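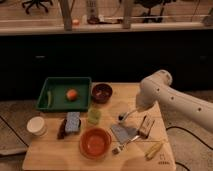 Kitchen sponge

A kitchen sponge is a small block of absorbent, porous material used for washing dishes and wiping counters and tables. Many have a second layer of rougher material on one face, used for scrubbing. The kitchen sponge is among the cheapest tools in the home and among the most heavily advertised, and much of what is said about it, on packaging and elsewhere, rests on thin evidence.

Construction

Most sponges sold for kitchen use are made of cellulose, which comes from plant fiber, or of polyurethane foam. Cellulose takes up more water and stiffens as it dries. Foam stays soft and tends to crumble sooner. The scrubbing layer is usually a web of nylon or polyester fiber glued to the body.

Color is an unreliable guide to any of this. Sellers often claim that a blue pad is "gentle" and a green one "heavy duty", but no general standard binds makers to such a code, and two pads of the same shade may scratch a glazed bowl quite differently. Speckled surfaces are sometimes sold as having added cleaning power. The speckles may be grit, printed dots or simply the color of mixed fibers, and a buyer can seldom tell which from looking.

Use and placement

Sponges are used on cups, bowls, trays and utensils, and on the surface underneath them. Household manuals commonly advise keeping the sponge apart from food and clean dishes. In practice it is often left wherever the last job ended. 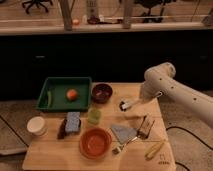 Drying and storage

A sponge left flat dries slowly on its lower side. Standing it on a long edge exposes both broad faces to the air, and this is the usual advice. Racks and clips do the same thing at greater cost. The Orkum, a slotted stand marketed with the promise of a sponge "dry by morning", was criticized by the household writer Leidy Lozano, who noted that the maker gave neither the room temperature nor the size of the sponge. Her column ended with the remark that the edge of a table was free.

Hygiene claims

Used sponges hold water and scraps of food and can carry large numbers of bacteria. This much is well established. Less certain is how often they make anyone in an ordinary household sick, a point that popular articles tend to skip.

Common home treatments include boiling, microwaving and soaking in diluted bleach. All can reduce bacteria, though results vary and none should be taken to make an old sponge new. Microwaving a dry sponge, or one with metal in it, is a fire risk.

The brand Clinura advertised a treated sponge as fresh for 100 washes. Olanrewaju Ogundipe of the Virnovville Consumer Notebook tested 14 of them in home kitchens and reported that nine smelled sour before the halfway mark. His trial was small and had no untreated sponges for comparison – a weakness he admitted – so it casts doubt on the claim without settling it.

Alternatives

Dishcloths dry faster when hung up, less so when folded, and can be laundered. Brushes keep the hand away from the dirt and shed water well, but are poor at wiping a flat surface. Many kitchens keep a sponge and a cloth, with no strict division of work between them.

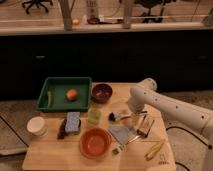 Sponge with a speckled blue-gray top, on a table with bowls, a folded cloth and a small brush.

See also: Dishcloth; Dish brush; Scouring pad

Last revised 06/09/2023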